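Stacking bowls with the bench arms: tips after the September jam

Most of what follows was learned in one afternoon. The right arm on the bowl table closed on a rim, lost its hold position and came down with the bowl still between its fingers. The bowl split. Panagiotis Katsaros reached in to pull out the pieces and the arm moved again, and he got a pinched thumb and a cut from the broken plastic. The thumb was fine in a few days. The planned run was 1000 pickups and it stopped at 534.

The cause was a connector that had worked partway out at the shoulder end of the cable. When the arm stretched out to the far side of the table, the cable pulled tight and the joint lost power. When the arm sagged, the cable went slack and the power came back. So the arm went limp, then woke up, with a hand next to it.

If you cook or do woodwork you already know the rule for this. You don't clear a blender or a table saw with the plug in. Treat the arms the same way.

Before you start

Hold the cable at each joint and give it a light tug. If it slides, push it home and latch it. Then move the arm by hand, power off, to the farthest bowl you plan to use. There should be a bit of slack left in every loop. If there isn't, move the bowls closer. Don't try to gain the extra inch by stretching the cable.

Find the stop button and put it where your free hand rests. On the day of the jam it was behind a toolbox.

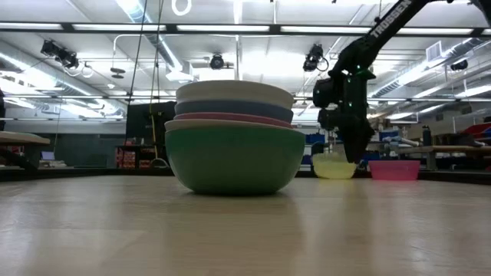 Bowl height matters more than bowl size. A tall stack near the middle of the table is something the arm has to travel over or go around, and every bowl added to it takes away clearance. The arm was taught its path over a stack of three, and it kept that path when the stack got taller. With five nested, green at the bottom and cream on top, check the crossing again at low speed before you let it run. Look at the low end of the travel too. When the fingers are down at the opening of a bowl, like the yellow-green one, a sagging arm puts its weight straight onto plastic. A folded dish towel under the thin bowls gives a little and costs nothing. Also, don't read the small green lights on the wrist as a sign that the arm is safe to touch. Our wrist stayed lit the whole time the shoulder was out.

Choosing bowls

Cheap plastic bowls are fine if the rim is whole. Run a fingernail around it. If the nail catches, that bowl goes in the recycling. The one that split had a nick you could feel.

Washed bowls should be dried all the way, inside and out. Two damp bowls pushed together will hold like a suction cup, and the arm will lift both and drop one. A wipe with a cotton cloth does the job. Paper towel leaves lint on the finger pads.

If two bowls are stuck, take them off the table and separate them by hand over the sink. Cold water in the inside bowl, warm water around the outside one, a minute or so, then twist. Never use the gripper to pry.

When the arm jams

1. Press stop. Leave the bowl where it is.
2. Support the forearm with one hand if it is up in the air. It is heavier than it looks and it will drop when the power goes.
3. Switch off at the power strip and pull the plug.
4. Wait 30 seconds with your hands out of the way.
5. Open the fingers by hand, slowly, and lift the bowl straight out.
6. If anything broke, put on work gloves and pick up the big pieces. Press a slice of bread or a strip of masking tape over the small ones.
7. Tell the next person at the table, and write it on the card.

Step 2 needs a second person if both arms are out over the table. Ask for help. The other arm needs to be off as well, even if it did nothing wrong.

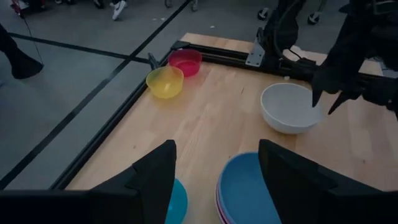
Faldale Maker Club – Kitchen and Bench Group

Ceramic needs its own rules. The white bowl is bigger and deeper than the plastic ones, and it will chip the others if it is dropped on them. Put it down last when you set the table and take it away first when you clear up. Keep the plastic bowls back from it so a slip has bare wood to land on. Bowls that touch each other, as the yellow and red-pink ones do, should be pulled apart by two finger widths before a run. A fingertip that goes down between touching rims can wedge there, and a wedged finger is how our cable got pulled in the first place.

Feet count too. Stay behind the dark tape on the floor if you are only watching. Wear closed shoes. Rolling stools get parked before the power goes on – we had one drift into the table once and knock the bowls out of place.

Wiping down

Mild dish soap on a damp cloth for the wood, then a dry cloth. Keep spray bottles away from the arms. Spray the cloth, never the table. For sticky residue on the finger pads use a little rubbing alcohol on a cotton swab, with the plug out, and let it dry before you start up.

Check the table frame while you are down there. A loose bracket lets the whole arm lean, and you'll see it first as bowls set down a little off center.

What has changed

The bad cable was replaced and tied off at two points. Quintanilla made a plywood shelf for the stop button so it can't wander. Runs are now 600 pickups at most, with a cable check halfway through. Rania has the spare finger pads in the Indero tin by the sink; take a pair if yours are shiny, and cross it off the list inside the lid.

The first aid box has been refilled and moved to the hook beside the light switch. Blue bandages are in the top tray.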